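Gondley Set-Up Guide for Two-Handed Parcel Stations
Section 3: Setting up the bag sorting station

Before you start

Read this section before you put the robot on bags. Most new sites ask Guilan Zhong's support desk the same thing: can it take over the packing bench yet? For boxes of one size, mostly yes. For soft mailing bags, partly. The robot can pick up a bag, move it and lay it on a belt, but it is slower than a trained person and needs someone within call. Plan for one attendant per station. The same goes for household jobs such as folding laundry or loading a dishwasher. Gondley does not support them, and the sorting program should not be used to try them.

You will need:
A table and a belt at close to the same height
A metal tray with a raised rim
An open-topped plastic crate
A set of 53 practice bags, soft filled, nothing sharp or breakable
The stop button, charged and tested (see Section 2)

3.1 Placing the tray

1. Switch the belt off at the wall.
2. Put the tray on the table within reach of both arms. The hand must be able to get to the rim without the forearm touching it.
3. Start the arm check from the menu. Each hand moves to the tray in turn and waits there for you to confirm.
4. Look at the wrist picture on the monitor. You should be able to make out the tray rim and the fingers. Bright metal throws a lot of glare, and some glare in the middle of the tray is fine as long as the rim stays clear. 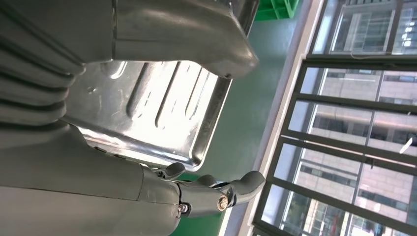
5. If the rim is lost in the glare, turn the tray a little or lower the nearest blind, then run the arm check again.
6. Press Confirm for each hand. The positions are saved under the station name.

Note: Saved positions are lost if the table is moved. At the Utonport site the table got nudged during cleaning and the whole morning's picks landed short. Mark the table legs on the floor with tape.

Caution: Keep your hands out of the tray while the arm check is running. The fingers move slowly but they do not feel you first.

3.2 First run with soft bags

1. Place one bag in the tray. Let it lie the way it falls. Do not smooth it out, or the run will tell you nothing about real work.
2. Set the speed to 3 and the belt to Off.
3. Press Start and stand clear of both arms.
4. Watch how the fingers meet the bag. Bags wrinkle and hang over the rim, and this is where most of the trouble comes from. A hand lying flat on a bag does not have hold of it. Wait for the lift before you count a pick as good.
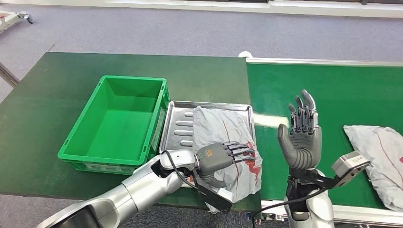
5. Log each pick as Good, Dropped or Helped. Use Helped any time a person touched the bag, even to straighten it.
6. When the practice set is done, turn the belt on at its lowest speed and run the set again.
7. Carry on until you have 200 logged picks with the belt on.

Note: Do not clear a dropped bag while the arms are moving. Press Pause, wait for both arms to stop, then reach in.

3.3 Reading the results

Add up the Good picks and divide by the total. At 90 percent or better the station can run with an attendant nearby. Below that, keep the attendant at the bench and repeat 3.2 after checking the tray position.

Bags that are nearly empty score worst. Korkor Amissah's team at Holtley sends those to a person and lets the robot have the rest, and that split is what we suggest for now.

Caution: A good score on one kind of bag does not carry over to another. If your supplier changes the bag, run the full set again.

Section last revised 5 Nov 2024 by Cinzia Galli. For belt wiring, go to Section 4.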